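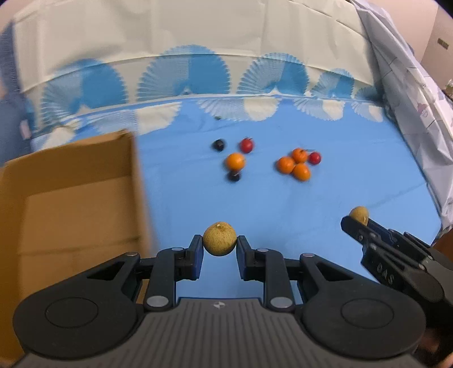 Figure 4. A round, tan-brown fruit of the longan type, with finely mottled skin and a small pale nub at the stem end.

4.2 What people call the small brown ones

The fruit in Figure 4 gave us more trouble than any other item on the list. Most of the 260 households in the Tistness survey had bought something like it at least once, and most had a word for it. The difficulty was that the words had little to do with one another, and in several homes they had little to do with the fruit.

We had expected two or three competing names. The trade name, longan, is printed on the wholesale sheets that reach the covered market at Flatow, and we assumed, with the confidence of people who had not yet done any fieldwork, that it would travel from the sheet to the stall and from the stall to the kitchen. It got as far as the stall. Sellers at Flatow used it when speaking to one another and when speaking to us, but dropped it when a customer came up. To customers they said "lychees, the brown sort", or "the little ones", or simply pointed. One seller told us that a new name costs him half a minute per sale and that he would sooner spend the time selling.

The written evidence is no tidier. Our corpus of shopping lists, collected in the September before the interviews, holds 2,129 separate mentions of fresh fruit. Apples are nearly always apples. Once the lists move beyond what a greengrocer would have stocked two generations ago, spelling becomes a matter of personal conviction. Longans appear under their own name, as "longings" (a spelling we have grown fond of), as "long ones", which they are not, and in one household as "eyeballs", a usage firmly established among the children and tolerated by the adults. That last name has a respectable parallel, as the Chinese name from which the English word derives means "dragon eye". The family had not heard this and seemed disappointed to learn that they had been anticipated.

Earlier work on borrowed food words tends to treat naming as a race which one term eventually wins. Wang, the larger of the two market towns in our study, fits that picture fairly well. It has a supermarket with printed shelf labels, and shoppers there mostly use the word on the label, even when they have doubts about how to say it. Brasska does not fit at all. It has no supermarket, and fruit is bought from a van whose driver writes his prices on card and leaves the names off. Speakers in Brasska were perfectly content to have no settled word, and got by with descriptions put together on the spot: "those ones you peel", "the ones with the stone", "what we had at your mother's". When pressed for a proper name, a few offered one in the tone people use for a stranger's baby.

It would be easy to call this a gap in the vocabulary, and in our first draft we did. We now think the term assumes too much. A gap implies that something ought to be there, and the Brasska speakers showed no sign of missing it. In the recorded kitchen talk, references to unnamed fruit caused no more requests for clarification than references to pears. Misunderstandings did arise, but they were mostly about whose turn it was to go to the van.

Age mattered less than we had hoped, having designed much of the questionnaire around it. Older speakers in Wang were slightly more likely to say "lychee" for both fruits, and younger ones to insist on a difference that they could not always describe. Several told us that the two tasted nothing alike and then, when we asked in what way, changed the subject. We did not hold a tasting. The ethics form for one ran to more pages than the present paper.

A further point concerns the plural. Speakers who used the trade name at all treated it as an ordinary count noun in the shop and as a mass noun at home, so that one bought longans but ate "some longan". The same shift has been noted for melon, where it is less surprising, a melon being a thing one cuts up. A fruit small enough to be eaten whole has no such excuse. We return to this in section 5, where the evidence from olives makes matters worse.

The figures in this section rest on the survey as it stood in April 2018, before the Flatow interviews were transcribed a second time. The second transcription altered the spelling of a good many hesitations – our transcribers disagreed about "um" – but none of the fruit.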